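Been reading the claims about home robots and chores again. Some notes from the shop-floor side, where I've worked with arms for 6 years.

Our Domberg line does one pick, all day. Same tray, same height. It missed 3 times in the last 3,000. Fine for a factory.

Move that to a kitchen and the numbers fall apart. We ran 300 wipe-and-clear attempts in simulation for the Plondorine project. It finished 100.

Most of the failures come before any contact. The arm has to work out what is a surface and what is a wall, and where to start.

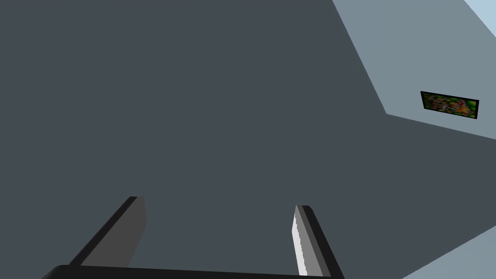 Ansari replied that simulated rooms are too clean to tell you much, and that a real counter has crumbs, a phone charger and somebody's mail on it. Agreed. I'd expect the real number to be lower.

Still worth doing. If the gripper can't find its way around flat gray planes and one small framed picture on the wall, the mail is not the problem yet.

Folding laundry: no. Loading a dishwasher: sometimes, slowly, with the same plates every time. Carrying a bin from A to B: yes, and has been for years.

We start the Istberg trials in March. Counter wiping only. Will post the counts, good or bad.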